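Treasa Moriarty had the late shift, so the cabinet door was hers. Quinlan wanted 28 good openings by morning, and the day crew had left her eight to do.

She pulled the headset down, took hold of the controller and waited for the simulator to load. Every run started the same way, with the cabinet turned a little differently on its table. She had to bring the gripper to the handle, close it, pull, and let go. If the fingers slipped, the run went in the other folder.

"Go slower near the bar," Ritva Hyvönen said from the next desk. "It copies your hurry."

"It copies everything."

"Then don't hurry."

Treasa reset and tried again. She thought of her grandmother's kitchen in Tevinport, where the press door stuck every winter and you had to lift it as you pulled. Her hand still wanted to lift. She had thrown out two runs already for that.
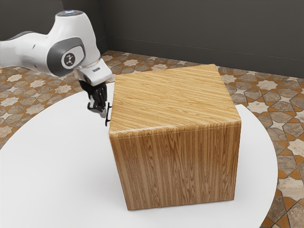

The simulated cabinet, with the gripper beside the handle.

She stopped there, with the fingers next to the bar, and breathed out. Then she closed them and pulled straight back. The counter went up by one.

"Was that a lift?" Ritva asked.

"A small one."

"Keep it. Some doors stick."

Treasa typed a note beside the run – slight lift, left in – and loaded the next. It was ten past two. Across the room the coffee machine clicked off, and Ritva got up to see if there was any left.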